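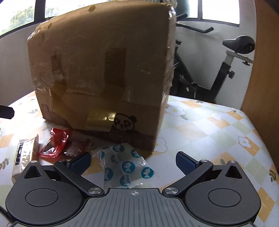
Rilteo Papers
Browse Issues Authors Submit About
Articles > Robot Learning > Data Collection > Full text
Search this journal Title, author, keyword Go

4. Data collection in homes

4.1 Procedure

The demonstrations were recorded with the hand-held gripper of Section 3, which we call Mirna in the rest of the paper. It has the same finger geometry as the gripper mounted on the robot arm, so that the recorded openings can be replayed without a conversion step. All recordings were made in private homes in Salazar, in rooms that the residents use every day. We asked the residents not to tidy before the visit. Beds, low tables and floors were all accepted as working surfaces.

Each operator received a short written instruction and practiced for 11 minutes before the first recording. The instruction says which object must be moved and where it must go, but it does not say how to grasp it. In this we differ from our earlier protocol, in which the approach direction was fixed and the operators complained of tired wrists.

Fig. 2. Collection with the hand-held gripper in a bedroom. Small packaged items lie on a patterned sheet in front of a taped cardboard box. The blue finger pads are open.

4.2 Objects

We chose small packaged goods as the main object group. Thin wrappers are difficult for two reasons. Their outline changes when the fingers touch them, and glossy plastic gives reflections which move together with the camera. In Fig. 2 the red packet is of the glossy kind, while the white candy wrapper with crimped ends has a clear printed pattern. Boxes serve as the target place in most tasks. We used old boxes as well as new ones, and we did not remove tape or printing from them.

4.3 Filtering and result

In total 1713 demonstrations were kept after filtering. A demonstration was rejected when the camera pose was lost for more than 2 seconds, or when the object left the view before the grasp was closed. The rejection rule was applied by a script, and the doubtful cases were checked by hand.

We trained the same policy on the home data and on the laboratory set Gullidico, with equal numbers of demonstrations. In eight homes that were not used for training, the policy from home data grasped wrappers more often and dropped them less often during transport. For rigid objects we found no clear difference between the two. The remaining failures come mostly from clear packets, where the fingers close too early. We return to this problem in Section 6.

The authors thank Arnel Magbanua for the design of the finger pads.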